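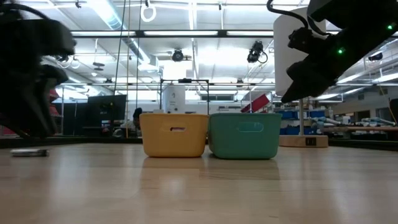
The bins, item 14, between runs.

The Siddiqui form had a box for Purpose, and the box held 60 characters. Itziar Iglesias had been staring at it through most of a sandwich. She had typed "Second table, identical to first" and was wondering whether the remaining space ought to go to begging.

"Say it's strategic," said Bjartur Egilsson from the next desk.

"It's a table with arms on it."

"Strategic table."

She typed it, looked at it, and took it out again.

The form was due on 22 August 2022, a date Kistance had picked in June and mentioned in every message since, in bold. Anything not on the form by then would be considered in the next cycle. Itziar had once asked when the next cycle was and had been sent a diagram.

So she had made a list. Arms, Flumen, two. Grippers to go with them. Rail for the table frame. Cable, more cable than anyone in finance would believe. Power supplies. A computer. Two bins, one yellow and one teal, which she had put in because Ngân Diệp said the new table had to match the old one or the results from the two couldn't be compared, and Ngân was the one who would have to compare them.

The first draft came back with comments before the sandwich was finished. They were from Hidayah Wattimena, who ran purchasing from the floor above and was known for reading everything.

"Item 1," Bjartur read over her shoulder. "Arms, quantity two. Could this be reduced to one arm per table?"

"Don't."

"It's a fair question. I do most things with one arm. I'm doing this with one arm."

"You're holding coffee with the other one."

He considered the coffee. "Put that in the justification."

Itziar wrote back that the work called for two arms, one on each side of the table. Hidayah replied that she understood, and asked if the arm on the existing table's left side was fully utilized at present. Itziar got up and went to look, which she suspected was exactly what Hidayah wanted somebody to do.

Parveen Karunaratne was running the table that day and had the expression of a person who had been asked for a utilization figure before.

"Both of them," Parveen said. "Tell her both of them."

"Both of them what?"

"Utilized."

The left arm hung over the wood with its fingers pointing at the right arm. The right arm pointed back. If they were utilized, they were utilized the way people are in a meeting.

"Does it ever finish with just the one?" Itziar asked.

"It can pick things up with just the one. It's slower and it has to reach across itself." Parveen demonstrated, folding an elbow into her own ribs. "Then it gets a joint fault and I have to walk over. If you want to budget for me walking over, that's a different form."

Itziar wrote down "walking over" and felt, for the first time that day, the stirrings of an argument.
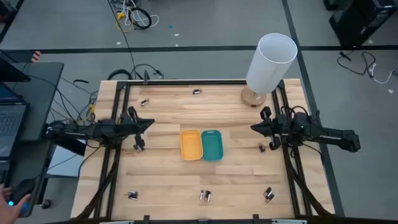
Items 1 through 14, less the second table.

She went back down the corridor and built the case. It took the rest of the afternoon and a spreadsheet with a tab called REAL. One arm saved the price of one arm. Against that went the faults, the resets, and Parveen's time, entered as an hourly rate that Parveen had supplied herself and that Itziar cut in half without comment. With those added in, the single arm came out only slightly cheaper in the first year and worse in every year after. She checked it twice, since she had wanted that answer before she started.

Then she got to Rodidier.

Rodidier was the approved supplier for storage, furniture and "related goods," and bins were apparently related. The bins on the old table had come from somewhere else, under somebody else's budget. Rodidier's sales desk was friendly and wrote in complete sentences. They could do the yellow. They could do the teal. They could do them only in cartons of 15, single color.

"So thirty bins," said Bjartur.

"Two. I need two."

"You need two. You're getting thirty. You could open a school."

She asked Rodidier for a sample of each. Rodidier said samples were available to customers placing an order of a carton or more. She asked Hidayah for an exception. Hidayah said exceptions were handled on a separate form, for which the Siddiqui system would require a Purpose.

"Match existing," Itziar typed. "Color matters." There was room left over this time and she didn't know what to do with it.

Hidayah came down in person at the end of the day, something Bjartur claimed had never happened, though Bjartur had only been there since spring. She had the whole printout with her, clipped and flagged. She asked to see the table. Itziar took her in, and the three of them stood beside it while Parveen brought the left gripper in over the small silver pieces lying on the wood and closed it on one.

Hidayah watched it lift, travel, and let go over the yellow bin.

"And the other arm does the other bin," she said.

"Mostly," said Parveen.

"What happens if they both go for the same thing?"

Parveen glanced at Itziar. "They're polite about it, usually."

"Usually." Hidayah wrote that down. She turned over a couple of pages. "I'm all right with two arms. I read your tab. I don't agree with your rate for her hours but it doesn't change the answer."

"What's wrong with my rate?" said Parveen.

"It's low."

Itziar became interested in a cable tie.

"What I can't do," said Hidayah, "is this." She had the page with the bins on it. The arms were on one line, approved, a number Itziar had been losing sleep over since June. The bins were three lines down with a red flag on them. "I can't have a carton minimum on a line that says quantity two. The system will bounce it. It'll bounce the whole form, arms included."

"For bins," said Itziar.

"For a mismatch. It doesn't know they're bins."

They all looked at the yellow one and the teal one, side by side.

"If I put down two cartons," Itziar said slowly.

"Then the quantity is two, and it matches."

"And I get thirty bins."

"Where you keep them," said Hidayah, unclipping her pen, "would be a facilities question."

Itziar initialed the change. On the way back to her desk she passed Bjartur, who had already cleared a shelf.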